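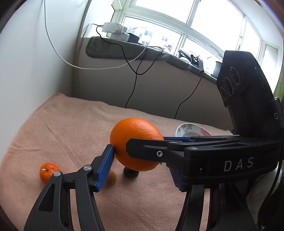
Slide 1. Two grippers, one orange. Blue pads on the fingertips, pivot pins at the joints.

Hello everyone, and thank you for coming back in after lunch, I know the cookies were good. My name is Revathi Poduval, and I look after the pair of hand-held grippers we call Nirkau (the bench software is Achari, and I'll get to that on slide 4, so hold your questions if you can!).

Leave the slide up for a while. Point to the ribbed blue pad under the orange. I'd love for you to go home thinking about pads, because they get most of my time. Ours are wiped down every morning before the first handover, with a lint-free cloth and plain water, and then left alone for ten minutes while I get my coffee. We used a stronger cleaner until July and the ribs went shiny on us, so please learn from that one.

Next, the pivot pins. On the left finger there are two round silver ones in view. I check each joint by hand with the power off, opening and closing slowly and feeling for any grit or side play. We swap the pins at 4000 closings whether they feel tired or not. The last set came out at 881, which was my own fault for overtightening, and I still get teased about it.

(Point to the hex-socket screw in the flat black finger.) Same driver every time, click type, and put a dab of paint across the head once it's set, so you can see at a glance if it has crept.

Cable: mention the thick black one coming down from the housing. Leave slack for the wrist! Ours is clipped to the sleeve with a Jernent strap, and we replaced the cable after 23 sessions when the video began dropping out.

Camera lenses get a blower first, then a dry cloth. Pause here and pass the worn pads around, there should be a bag on the front table. Then slide 2, the Wimo bench, and the 90 second startup check.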